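3.2 Color naming under mixed lighting

Participants at the Galtstead site sorted 113 painted samples by name, first in daylight and then under warm lamps. Red and green were named the same way in both conditions by nearly all speakers. Brown was less stable – older speakers often moved it into the red group once the lamps were on. Egilsson and Louro coded the answers separately and settled 4 disagreements by discussion.
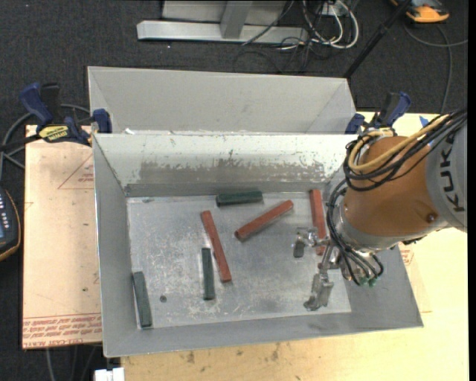
Figure 2. Brick red and dark green blocks in a gray metal bin.

Dark greens caused more hesitation than light ones, mainly among speakers from Ivside, who have a separate word for them. We return to this word in Section 4.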